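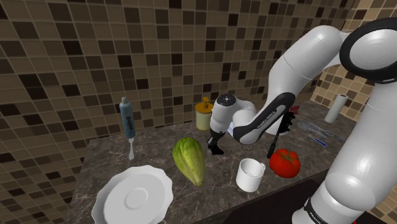 A simulated kitchen counter, with the arm open and waiting above the marble.

Driving a robot by hand is the most fun I've had at a desk in years, and I think more people in this field should do it themselves!

I mean the plain version. You sit down, you hold the controller, and you steer the arm through the job from start to finish while the computer records every move. Then you reset the counter and do it again. My goal for May was 200 clean runs (I made it, one Saturday morning, with cold coffee) and I'd happily sign up for 300 more.

Plenty of teams hand this work off and only look at the final numbers. I get it, the hours are long. But you learn so much from the driver's seat. A mug is easy until you have to come at it from the side away from the handle. A tomato sitting near the front edge makes you slow down, and that little slowdown goes into the data too, good or bad. My friend Xuân Diệp drives in quick, bold swoops, and I creep. A robot trained on both of us gets a pretty mixed message, and you'd never guess why from a chart.

Simulation gets sniffed at, and sure, a rendered tomato won't bruise. It also lets a beginner drop one 1000 times and keep going, which is a wonderful way to learn.

So if you train these models, take a turn. Do 20 runs before you write your next set of instructions for the people who do it all day. I rewrote mine after the first hour.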